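Civerus Twin Bench Cell — Setup and Care

Two-arm tabletop cell with parallel grippers, supplied with a matte white top and fabric backdrop. Part no. 2446.

Before handling liquids, home both arms and check finger closure on the empty container. Keep the cable loop below the wrist slack through full rotation.
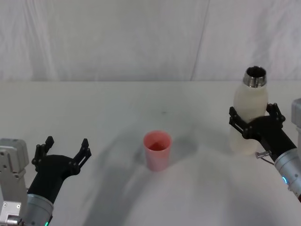

Bottle held in the right gripper, left gripper open, cup between them.

Wipe finger tips after each session. Check the small finger screws every 2000 cycles and replace the tips at 3000 — always as a pair.

Service sheet revised 21/07/2019, G. Cordier.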